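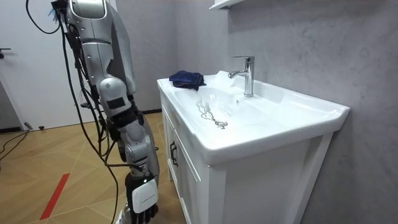
Sunita Holloway would have preferred a pass that started at the first tap instead of at midnight, and told the Vevwood visitor bureau so in a written comment filed before the rules were settled. The version going on sale in November keeps the calendar-day rule for hotels and drops it for transit, so a single card will now run on two clocks.

The Vevwood Visitor Card will cost $42 for an adult and cover two days. It combines unlimited rides on city buses and the harbor ferry with a discount on the nightly room rate at 93 participating properties, most of them small hotels, guesthouses and hostels. The current card covers transit only and will be withdrawn when the new one goes on sale. Cards already bought stay valid until the expiration date printed on the back.

For buses and ferries, the two days begin when the card is first read by a fare gate or an onboard reader. A visitor who boards a bus at 3 p.m. can ride until 3 p.m. on the second day after that. For lodging, the discount applies to nights that fall on the calendar dates selected at purchase. The dates can be changed once, through the website or at the ferry terminal counter, as long as the property has not yet checked the guest in.

The room discount is taken from the base rate before tax. It does not apply to the city occupancy charge, parking, early check-in or cleaning fees, all of which must be shown as separate lines on the bill. Properties may exclude their highest room category but may not set a minimum stay for cardholders. A property that raises its base rate for cardholders above the rate shown to other guests for the same night will be removed from the list.

Oriana Navarrete, the bureau's fare and lodging analyst, said the last of those rules was the hardest to write. "Room prices move several times a day. We compare the cardholder rate with the public rate at the moment of booking, and the system keeps both figures," she said.

That comparison is handled by software from Vakum, which also supplies the card readers. The readers store recent taps locally and upload them when a connection is available, so a card can be accepted on the ferry in the middle of the harbor. A card reported lost may continue to work for a short time on a vehicle that has not yet received the updated block list. The bureau will not charge the original holder for those rides. 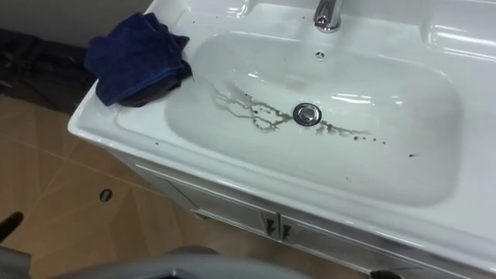 White vanity basin with chrome faucet and stopper.

The ferry operator, Fitzsimmons, has agreed to accept the card on all scheduled sailings except the evening dinner cruise. Bicycles travel free outside the morning peak. Luggage larger than a standard carry-on needs a tag, available at no cost from the terminal counter.

Travel to Vuvwood, across the harbor, is treated differently. The ferry crossing is included, but buses on the Vuvwood side are run by a separate authority and are not. Visitors staying there can use the card to reach Vevwood and will need a local fare for the rest of the trip. No Vuvwood hotels are on the list at present. Navarrete said talks with the Vuvwood authority were continuing and that no date had been set for a joint fare.

Whether the card saves money depends on where a visitor sleeps. Kenji Mbeki, manager of a guesthouse near the terminal, said guests in private rooms should come out ahead on the lodging discount alone during the busier months. Guests in shared dormitories start from a lower rate and would need to ride fairly often to recover the price. "I'll be telling people at the desk to add up their bus trips first," Mbeki said.

One card covers one room, however many guests are in it, but each adult needs a separate card to ride. A couple sharing a room can therefore claim the lodging discount on one card and pay regular fares for the second person. The discount cannot be doubled by presenting both cards for the same room and night.

Children's cards will be sold at half the adult price and carry transit rights only. Refunds are available for cards that have not been tapped or attached to a booking. Once either has happened, the full price is kept, including in cases where a sailing is canceled for weather.

The property list will be posted on the bureau's website before sales open and updated monthly. Paper copies will be kept at the ferry terminal and the central bus station.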